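# Holding temperatures in the shared kitchen: what changes in September 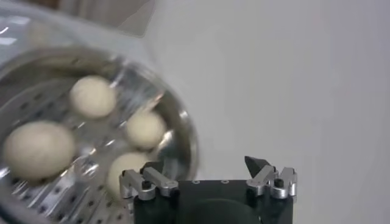

*Zorner Kitchen Notes | Issue 14 | p. 3*

The steam line at the Luton Street kitchen returns to service in September after the boiler changeover. Members who book the line should read the following before their first session.

The old boiler was rated at the point of supply, and the figure on the plate took no account of the pipe run to the benches. Li-hua Yeh logged both benches over the winter and found that bench 2 reached a full boil well behind bench 1 on the same setting. The new unit, supplied by Tudose, is fitted closer to the wall and the run has been lagged. Both benches can now be treated as equal for timing.

Altitude still applies. The kitchen sits at almost 900 metres, where water boils near 97 °C. Recipes written for the coast need a longer steam, particularly for dense fillings and whole root vegetables. Check the centre of the thickest piece with a probe and record the reading on the batch sheet. Colour is not an accepted test.

Perforated baskets should be loaded in a single layer with gaps between pieces. Paper liners must be pierced; a solid liner blocks the flow and leaves condensate sitting under the food. Keep the water level below the basket floor at all times, and top up with boiling water only.

Scale remains the main cause of slow recovery. Town supply is hard, and the previous element was heavily coated when Sverre Strömberg removed it. Descale with citric acid at the end of each booking block, rinse twice, and leave the lid off to dry. Vinegar is no longer stocked, as the smell carried into the bakery side.

The changeover cost $1,186 after the trade-in, charged to the equipment reserve. Hourly rates are unchanged. The Jitach cool room stays on its existing roster, and bookings for either space close at 4 pm the day before use.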